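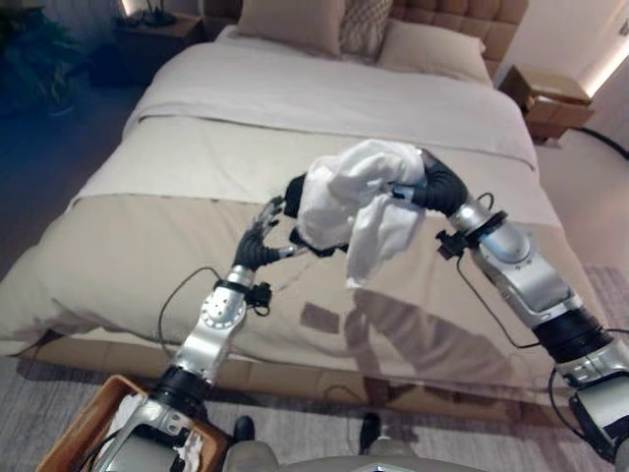

Linen reuse in small guest houses
Project report, second year, Hospitality and Tourism Management
Margaux Royer and Marcela Jireš

1. Background

Most large hotels now ask guests whether they want their towels and sheets changed every day. Small guest houses often have no written rule. The owner or the cleaner decides on the morning, and the decision can differ from one room to the next. We wanted to find out how much washing a small guest house does in a month, and whether a simple change to the routine would bring it down without complaints from guests.

We worked with the Clatside, a guest house with 9 rooms near the harbour. The owners gave us access to their laundry book and let us speak to the two cleaners. All rooms have a duvet, pillows and a throw. Sheets, duvet covers, pillowcases and towels are washed in the house. Throws go out to a laundry firm, Drastano, which charges by weight.

2. What we wanted to know

How many items are washed in a normal month?
Which items make up most of the load?
Do guests staying more than one night want a daily change?
What happens to the throws, and do they need to be sent out as often as they are?

3. Method

We used the laundry book for April as our starting point. The cleaners already wrote down the number of loads, but not what was in them, so we drew up a sheet with a column for each kind of item and asked them to fill it in for the whole of May. The April figures are therefore only good for comparing loads.

In May a card was placed in every room. It said that bed linen would be changed every third night and towels when left in the bath. Guests could ask for a change at any time by leaving the card on the bed. Margaux wrote the card and Marcela translated it into Czech and German.

We also left a short questionnaire at reception with four questions. Guests filled it in when they paid.

4. Results

In May the house washed 1,396 items. Towels of all sizes came to 522, the largest single group. Pillowcases were second, which surprised us until the cleaners explained that they change all the pillowcases on a bed even when only one has been used. Duvet covers were a small share of the count but took up a lot of room in the machine, usually two to a load.

The number of loads was lower than in April, although the house was slightly fuller. We can't say that all of this was due to the card. April had a long spell of rain, and the cleaners told us that walkers use more towels in wet weather.

Very few guests left the card on the bed. Most of those who answered the questionnaire said every third night was fine or that they had not thought about it. Two wrote that they would like fresh towels daily and had not understood the card. One asked for a softer pillow.

The throws had been going to Drastano every fortnight whether or not they were marked. The cleaners said that many guests fold the throw up and put it on the chair before going to bed. During May throws were checked at each changeover and sent only if they needed it. The bill for the month was lower, but the owners asked us not to print the amounts.

5. Problems

The sheet was not filled in on two mornings when a relief cleaner was working. We left those mornings blank and did not try to estimate them, so the true total is higher than the one given above.

We had planned to include a second guest house, the Osagie, but it closed for repairs before we could start. One month in one house is a small sample.

6. Suggestions for the Clatside

Keep the card, but move the line about towels to the top and print it larger.
Keep checking throws at changeover.
Put the item sheet inside the cupboard door where a relief cleaner will see it.
Try changing only the used pillowcases on single-occupancy stays, if the cleaners agree it saves time.

The blank sheet and the English version of the card are in the appendix. The German and Czech versions can be had from Marcela.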